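Old Letter Blocks - a Gallery from the Kuusisto Playroom

Welcome to my page about letter blocks. I started to collect them after my mother gave me back the box from my childhood, and I did not plan that it would become a collection. Now there are many boxes, and my family keeps some of them in use in the playroom at Kuusisto. I want to show a little of how we keep them, how we clean them and what we do with them on a rainy afternoon.

The first set was a gift from Ansel Villanueva, who worked at a small toy shop in Barnitz before it closed. It came in a shoe box with no lid and no list of the contents. It took me most of January to understand which letters belonged together, and I am still not sure about two of them.

Cleaning is simple but slow. I use a cloth which is only a little damp, one block at a time, and then I leave them on a towel until the next morning. Please do not put wooden blocks into a sink full of water. The wood swells, and the paint at the corners comes off first. For rough corners I use paper number 800 and a very light hand.

The sorting is the part that visitors like best. Everybody has a system. Ifigeneia Dimitriou sorts by color and does not look at the letters at all. Pentti Saarinen goes by the alphabet, and he becomes quite serious when the Q is missing.

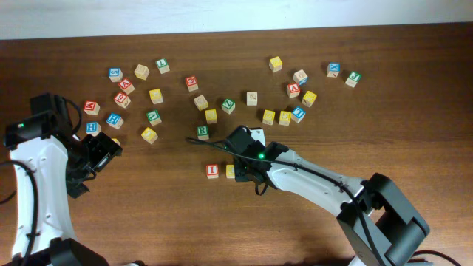 How do you know if two blocks are from the same set?
I measure the side with a caliper first, and then I compare the shape of the letters. Two makers can use the same size of cube, but the legs of the R are almost never the same.

Red, blue, green and yellow on pale wood. The green Z and the blue X are here, and these are letters I am always glad to see, as many old sets have lost them. The 5 and the 6 came to the table too, so it is possible to do small sums between the words.

After the sorting comes the word game. Each player takes 16 blocks from a bag without looking and tries to make the longest word. Finnish players have an advantage with double letters, but only if the set has enough of them. Joni Jääskeläinen once made a word that I had to look up, and it was correct.

For storage I use flat boxes from Jarora, the low kind with a loose lid. One layer of blocks in each box is best - when they lie in two layers, the lower faces get scratched. I write the box number on the short side, in pencil, so that I can change it later. The newest box has number 174.

If you have single blocks at home and do not know what to do with them, please write to me through the contact page. I am looking for a green K with a thin border and for any block with the Proltanach stamp. I can exchange, or I can pay the postage.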